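Jodley Curtain Drive Kit, two-motor version

I bought the Jodley kit in May to automate the balcony curtains at home. It comes with two motors, a belt, a controller board and a bag of printed brackets. You supply the track and the 12-volt supply. I already had a Traltex supply left over from another build, so that part cost me nothing.

Assembly took 4 hours over two evenings. The belt has to be cut to length and clamped, and the clamp screws are soft. I rounded one off and replaced the whole set. The manual covers a single curtain only. If you hang blackout over sheer, as I do, you are on your own for the second layer. 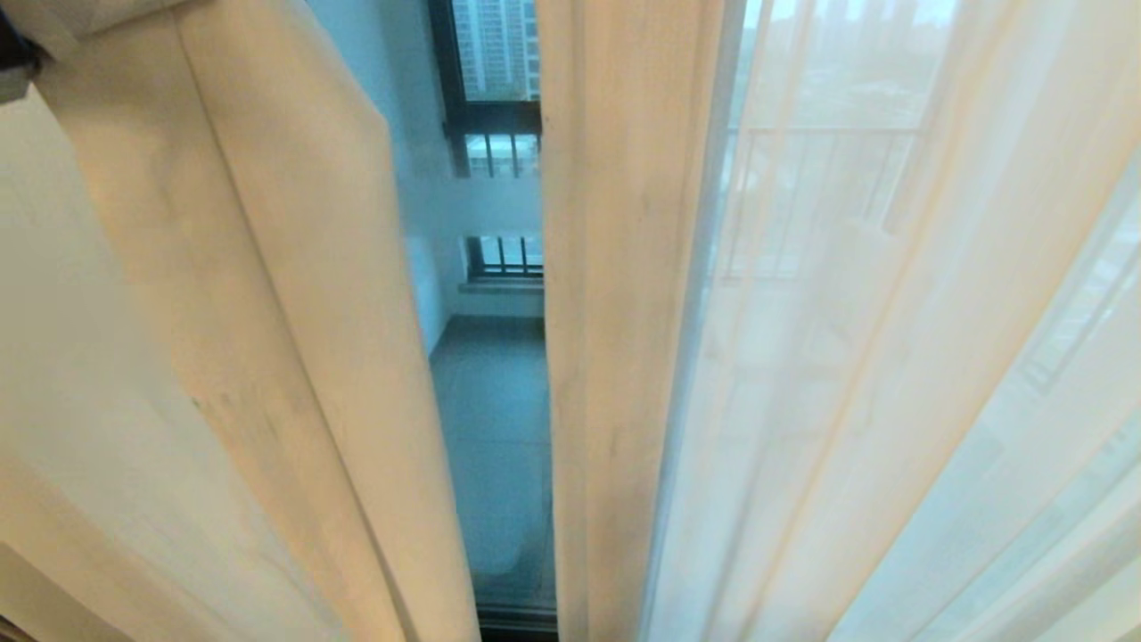
Calibration is done by hand. You pull the curtain to each end, hold the button and wait for the beep. After that the controller stores the position in steps, and mine repeated well enough until the belt slipped a tooth. Siv Aasen on the Björklund forum suggested more tension and a slower start. I set the ramp to 400 milliseconds and it has behaved since.

Closing is the weak point. Two panels meeting in the middle need a bit of overlap, and the stock carriers stop short of it. I printed longer arms — 20 mm extra on each side — and that helped more than any setting.

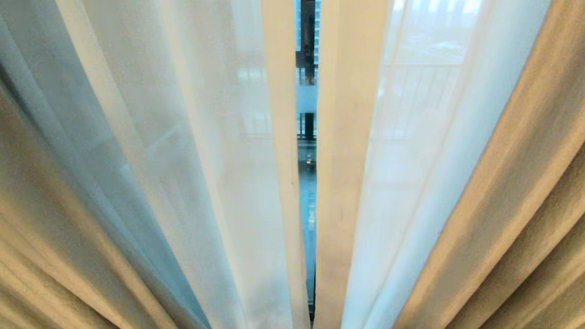 Noise is acceptable. The motors hum, and you hear it in the bedroom at 6 a.m. but not through a closed door. The app is slow, so I run everything from the wall button and a timer.

At 73 dollars it's fair value if you own a printer and don't mind reprinting parts. The Borkthorpe kit costs more and has better carriers.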